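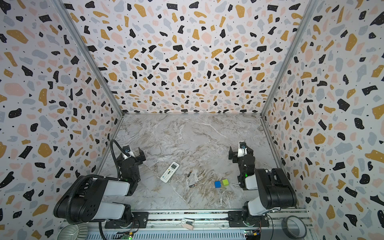

*3 min read · 3 replies*

# Two-arm planner keeps sending the left arm the long way round, and segmentation hates my wallpaper

**Zakhar Ivanyshyn**
posted October 26, 2021 in Planning & Perception

Hi all, quick one before I have to give the bench back. Bimanual cell, job is remote plus two batteries. Left arm should hold the remote, right arm picks a battery. Foam cubes are just distractors for the detector.

Two problems, maybe related, maybe not.

1. Planner. Sampling based, both arms as one group, 500 attempts max. Left arm goes from its hover pose to the pregrasp over the remote and about half the plans swing the elbow right out and back, for what is a tiny move. Valid plan, no collision, just daft. Cable conduit doesn't like it either. Shortcutting afterwards helps a bit but not enougth.

2. Segmentation. Walls are speckled, terrazzo style, floor is marble with veins. Depth is fine. Colour masks are a mess, the dark specks on the back wall come back as "battery" with a score of 79, which beats the real ones. Cubes are never a problem, blue and lime green, it finds them every time.

Can't change the walls, the pattern is meant to stay for the whole Trasby run. Using the Fatard stack for planning, our own node for the masks.

What would you try first? Logs on request. Seed in the last bad one was 441 if anyone wants to know why I'm cross.

---

**Nga Tôn**

Did the same fight in May. Split them, they're separate things.

Planner: don't plan both arms as one group for that move. The right arm isn't doing anything yet, so lock it at its current joints and plan the left on its own. You halve the dimensions and most of the silly elbow swings go. Then:

- seed the IK with the *current* joint state, not a random one. Check this first. If the solver hands you a goal in a different elbow configuration, the planner has no choice, it has to go the long way. I'd bet money on this one
- take several IK solutions, sort by joint distance from where you are, plan to the nearest
- for hover to pregrasp, try a straight Cartesian move and only fall back to sampling if it fails
- put a joint limit on the elbow tighter than the real one. Ugly but it protects your conduit

Only go back to the combined group when both grippers are working near the remote together.

Masks: you said depth is fine so use it. Fit the floor plane, drop everything on it or below it, crop to a box that stops short of the walls. Whatever is left is an object. *Then* run the colour classifer on those clusters only. A speck on a wall can't be a battery if you never look at the wall.

One catch, a battery lying flat is thin. Set the height cut too high and it goes with the floor. Start low and put up with a bit of noise.

---

**Edin Stoyanova**

just raise the threshold to 90?

or more attempts, we run way over 500 at Dirnthorpe and its fine

---

**Zakhar Ivanyshyn**

@Edin real batteries score under 79 so that bins them too. And more attempts only helps if it's failing, mine finds a plan, it's the wrong one.

@Nga IK seed. Yep. Was passing an empty state, so it picked at random each time. Passing current joints now, left arm goes straight down, ten runs in a row. Not tried the split groups yet.

Crop box going in tonight.

---

**Cường Chu**

Adding to Nga's, for the masks. If you retrain at some point, paste your object cutouts onto crops of the same wall and floor and feed those in as well, with plenty of wall-only crops as negatives. We did that on the Phùng cell with a busy background and the false hits mostly dried up. Veins in marble are worse than specks imo, long thin dark ones look like a cable or the side of a battery.

Also check your battery labels. One standing up and one lying down look nothing alike from a high camera. If all your training ones are flat you'll miss the other.

And log the IK solution next to the plan, every time. Would have saved you the afternoon.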